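The Bawa Migration

Sylvie Wong had been promised that the new language would take a weekend to learn. It was now the third Saturday, and she had learned how to print her own name, provided she didn't want the second half of it.

The language was called Bawa. Jusness, who made accounting software in a converted chapel in Otcombe, had decided to move everything over to it after the managing director met a man on a train. Bawa was said to be short, safe and friendly. A program that took 500 lines in the old language took 104 in Bawa, and the man on the train had shown him one that did.

"What did it do?" Sylvie had asked.

"It was very clear," said the managing director.

Kwame Agbeko sat at the desk opposite and had read the whole manual, including the chapter on dates, which apologised twice. He had found that Bawa wouldn't let you use a value unless you had first sworn in writing that it existed. He thought this was rather good. Sylvie thought it was like being asked for a passport on the way to your own bathroom.

At ten past four she ran the invoice module. The compiler gave her 148 warnings and one error, and the error said: Are you sure?

"Is it expecting an answer?" she said.

"You could try yes," said Kwame.

She typed yes. There were now 149 warnings.

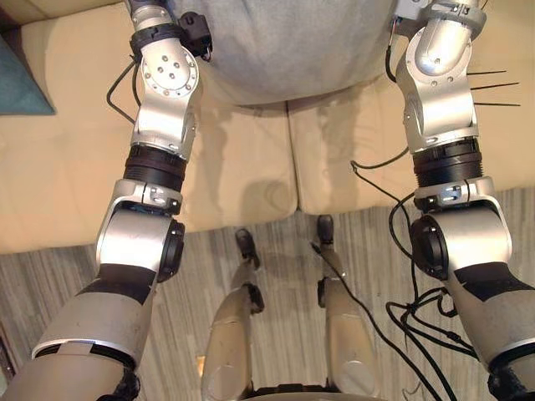
Kwame came round to look, carrying his tea. He scrolled up for a long time, past the tax tables and the bit nobody had touched since the firm sold stationery, and stopped at a function called Brenduleck.

"Who wrote this?"

"I did. Six years ago."

"What's it for?"

Sylvie read it through. It took a number, added 3, sent it off to four other places and took 3 away again. She had a dim memory of being proud of it.

"Leave it in," she said.

He translated it into Bawa, swearing at each step that the number existed. It came to one line. They ran the module again and the warnings went, all of them, and an invoice slid out of the printer by the door, made out to Otcombe Cricket Club for nothing at all.

"Well, it's very clear," said Kwame, and went to find his coat.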